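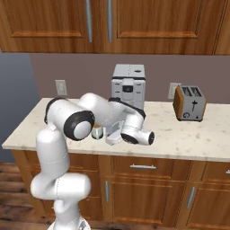 By November we had a budget, and I loved that budget like a pet. It lived in a spreadsheet with 13 tabs, and every morning before the bakery opened I would sit on the flour bins and scroll through it with a pencil behind my ear (I never used the pencil).

The plan was one arm. One! My sister wanted the Kastico, which came with a longer reach and a price that made our mother put down her fork. I wanted the Banum. It was slower, but the gripper was part of the price, and the people at Morikawa would let us lease it by the month and try the whole breakfast counter in simulation before we signed anything.

"You want to rent a cartoon," said my sister.

"I want to rent a cartoon first," I said, "and then an arm."

So we spent our evenings in the back office, moving a pretend coffee machine six inches to the left. Oh, I was happy! We learned that an elbow needs room. We learned that a cup parked too close to it is a cup you have to plan around, and planning around it costs seconds, and seconds at seven in the morning are a line out the door. I made a new tab for cups.

My sister held out for three nights. On the fourth she pulled her chair over and asked what would happen if the toaster were turned a little. I gave her the mouse. She turned the toaster. She turned it back. Then she wanted to know what a second gripper cost, and whether Akico still sold the padded fingers, and whether the floor by the sink would need a new outlet.

"276 dollars for the fingers," I said. I had it memorized.

"Put it in."

"It's over the line for accessories."

"Then move the line." She was already dragging the cup across the counter, her nose almost on the screen. "Take it out of the sign. We don't need a new sign. Everybody knows where we are."

I opened the spreadsheet, found the tab for the sign, and cut it down to a can of paint and two brushes. Out front the first oven timer went off, and neither of us got up.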